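Right, wardrobe clear-out, day 3. Bus back from Sullside with 40 litres of bin bag on my lap and a very patient woman next to me.

The charity shop on Brukel Road only takes donations till 3 now?? It used to be all day. I'd have set off before lunch if they'd put it on the door.

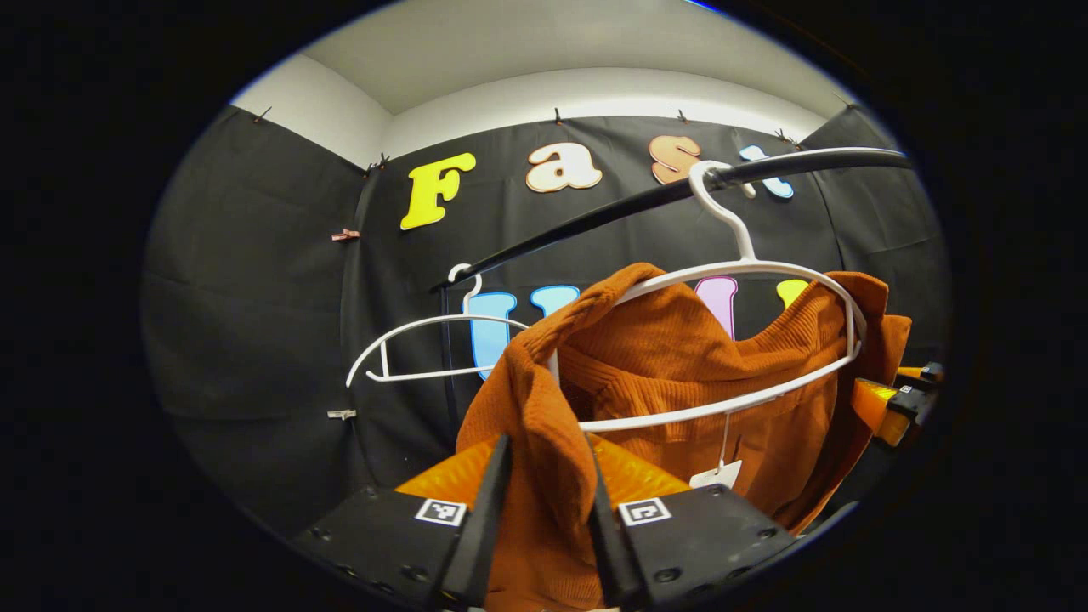

Anyway, the Histville one is open later, and they're lovely in there. They took the lot, even the coats!

Then I went in "just to look" and came out with two cardigans and a teapot. So the wardrobe is, um, not much emptier.

Does anyone know if the 66 still stops outside El Ouafi bakery? I've got shoes to drop off next and I want one of those almond things on the way home.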